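Home | Current Issue | Archive | For Authors | Search

3.2 Sorting habits in shared households

The second part of the study looked at what people do with a container between the time it is empty and the time it leaves the home. Households in Brelville and Prundau kept a paper diary for 25 days. Each entry gave the item, the room where it was emptied, and where it went next. The diaries produced 2,448 entries. We dropped those with no room listed, which left 2,179 for analysis.
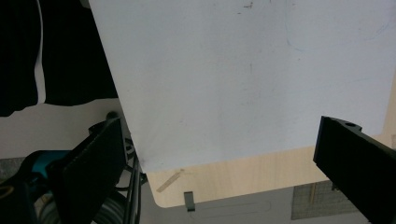
Kitchen items made up the largest share, as earlier work by Bondarchuk would suggest. Items from bathrooms, laundry areas and work tables were fewer but stayed in the home longer. Many people wrote "keeping for now" next to them. When we asked about this in the follow-up interviews, the usual answer was that the container might be good for something -- paint water, plant food, loose screws. Few could name a time they had reused one.

Of the usable entries, 919 were for plastic bottles. These were coded by size, color, and whether the cap and label were still on when the bottle was set aside.

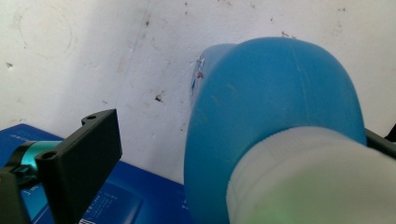 Figure 4. Blue plastic bottle with a white cap and part of a label.

Labels caused more trouble in coding than we had planned for. The town guide in Prundau asks residents to remove them, while the one in Brelville does not mention them at all. Our form had only two boxes, "on" and "off," and neither fits a bottle like the one in Figure 4, where a narrow, ragged strip is still stuck to the plastic. Vsevolod Ostapchuk recoded these cases by hand as "partial." Caps were simpler, and the two coders rarely disagreed on them.

We did not weigh any of the items, so nothing in this section should be read as a measure of volume. Renters and owners are compared in Section 3.3, using the Stisteo scale for storage space.

Contact the editors | Copyright 2021, the authors | Back to top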